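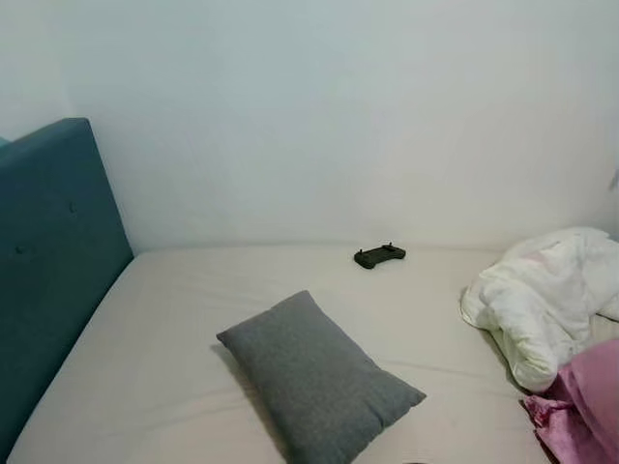
Testesser und Mitschreiber gesucht (gern auch komplette Anfänger!)

Zuletzt aktualisiert: Juli

Hallo zusammen, ich bin Ruairi und betreibe seit ein paar Jahren den Restaurantblog Trostisora. Angefangen hat das mit einer Liste von Suppenküchen für Freunde, inzwischen lesen da fast 3.000 Leute im Monat mit, und allein komme ich mit dem Essen nicht mehr hinterher (ein Satz, den ich auch nie schreiben wollte).

Deshalb suche ich 8 Leute, die für unsere Ramen-Runde losziehen. Ihr geht zu zweit essen, bestellt, worauf ihr Lust habt, und schickt mir danach euren Text, so um die Länge einer Postkarte oder auch länger. Mir ist wichtig, dass ihr schreibt, wie die Brühe schmeckt und ob die Nudeln noch Biss haben. Sterne vergeben wir keine!

Pro Besuch erstatte ich bis zu 60 Euro gegen Beleg, dazu gibt es 80 Euro für den fertigen Text. Anmelden bitte nie als Tester, die Läden wissen nichts von uns. Vegetarier sind sehr willkommen, davon haben wir viel zu wenige.

Schreibt mir einfach über das Kontaktformular, was ihr zuletzt richtig gut gegessen habt und wo. Eustaquio Aguirre liest mit und antwortet meistens abends nach 20 Uhr.

Zuletzt im Blog:
- Frühstück bei Ellard: lohnt sich das Anstehen?
- Keogh hat eine neue Mittagskarte
- Dumplings im Skirel, zweiter Versuch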